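Search this site
Enter keywords

How to Clean Carpet Tiles in a Small Office

Last updated 6/17/23

Carpet tiles are easier to look after than wall-to-wall carpet, but they still hold a lot of grit. The steps below work for most glued or loose-laid tiles.

1. Move chairs, bins and anything else on wheels out of the room. Desks can stay.

2. Vacuum slowly in one direction, then again across it. Go over the seams with the crevice tool.

3. Mix 2 teaspoons of clear dish soap into a quart of cool water. Test it on a tile under a desk first.

4. Dab stains with a white cloth, working from the outside in. Do not scrub - it frays the loops. Leave the soap on for 5 minutes, then blot with plain water.

5. Press a dry towel down hard and leave a fan running until the tile feels dry to the hand.

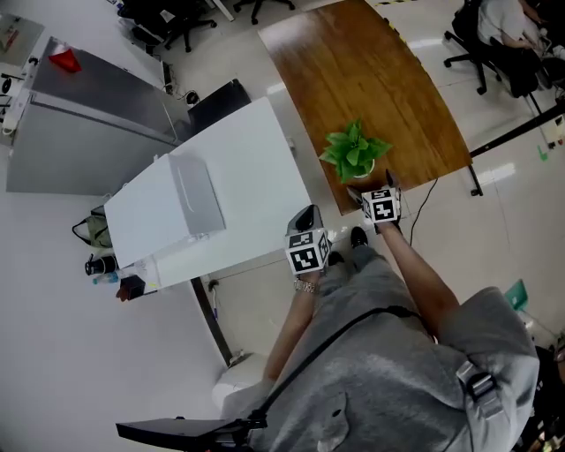

If a stain won't come out, swap the tile. Lift one corner with a putty knife and peel toward the middle. Check the arrow on the back and lay the new tile the same way as the old one. A fresh tile will look brighter than its neighbors for a few months, so take the replacement from under a cabinet if you can and put the new one there.

Vacuum traffic lanes daily and the rest weekly. We do the full wash once a year, in December, when the office is closed.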